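Claton hand-held gripper vs Zustus for collecting bowl and plate grasps?

Asked by Adwoa Mensah, Sep 21, 2019

We have money for one hand-held gripper with a camera on it, for recording table-setting demos. The Claton kit is $2363 and the Zustus is $2865. The Zustus brochure says its fingers "adapt to any tableware", and I have my doubts. Has anyone used either one on glazed dishes? Our arm is an old Ionescu with a parallel jaw, if that matters.

Philomena Abugri

It matters more than the brand. If the fingers in your hand don't match the fingers on the arm, you'll be fixing offsets for weeks. Ask both sellers for the finger drawings before you pay. Claton sent me theirs in two days. Zustus sent me the brochure again.

I wouldn't trust "adapts to any tableware" from anyone. Most of these demos are done with a plastic mug. Make them pick up a shallow bowl by the rim, then ask to see the recording and not just the highlight reel.

Hrvoje Milošević

Had the Zustus on loan in April. Fine. Overpriced. The trigger is stiff.

Amra Hoxha

I've been using plain block fingers on ours and I'm not convinced the fancy ones are worth another $500. We did 161 bowl grasps with the blocks and the misses were mostly me coming in at a bad angle. Glare worried me more. A glossy glaze throws white spots back at the camera, and our depth software (Asum) doesn't like them one bit.
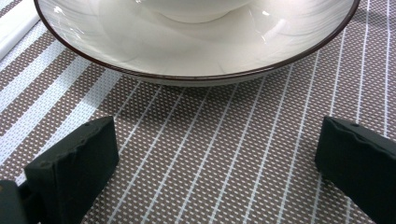 Block fingers, open, coming up on the white bowl with the brown rim.

Look at the shine inside the bowl and then at how dark the fingers are. Any exposure setting is a compromise between the two, and I haven't seen either company mention it. Lock the exposure by hand before you record anything. I lost 7 runs to auto exposure.

If I had to pick I'd get the Claton and spend the difference on spare pads.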